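The Suder had been parked behind the feed store since September, and Tobias Ferreira wanted it gone before the rain came back. It ran for twenty minutes at a time and then quit, and it would not start again until it had cooled down.

He had already paid one garage in Holloway to replace the fuel pump. They charged him $569 and told him it was fixed. He got eight miles.

Mei-kuen Lai came out at seven in the morning with her tools in the bed of her truck. She asked him how far he drove before it died, whether the tach dropped all at once, and whether he smelled gas. He said eight miles, yes, and no.

"Then it's not fuel," she said.

She let it idle. They stood by the fender and talked about the price of hay. After 22 minutes the engine stopped - no cough, no shudder. She put a tester on one of the plug wires and had him turn the key. There was no spark.

"Crank sensor," she said. "It gets hot and goes open."

Tobias said the last garage had told him the same thing about the pump, in the same tone.
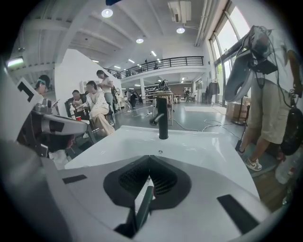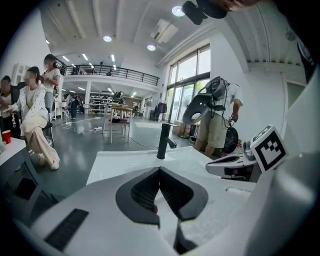
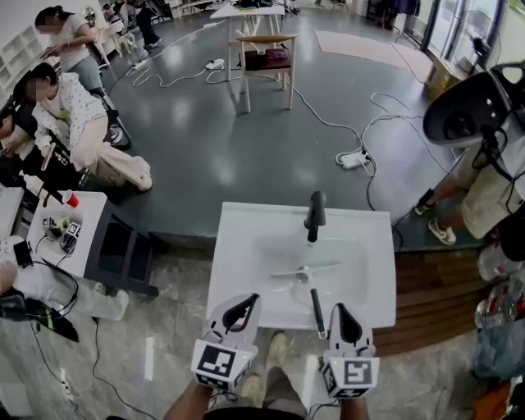

Roscoe Kincaid said over the phone that she was guessing, and that on a Suder that age it was the ignition module nine times out of ten. He had owned three of them. He said to wiggle the harness first and not to spend a dime.

Tobias held the phone out so she could hear. She was already under the truck.

"Tell him I'll wiggle it," she said.

She wiggled it. Then she put a meter on the sensor and read him the number, which was no number at all. She went inside the store to wash her hands and drink some coffee, and when she came back she measured again. It had come down to where it belonged.

"Hot, it's open. Cold, it's fine," she said. "The part's forty dollars. You want it or not?"

He looked at the sky over the grain bins. Roscoe was still talking.

"Put it in," Tobias said, and hung up.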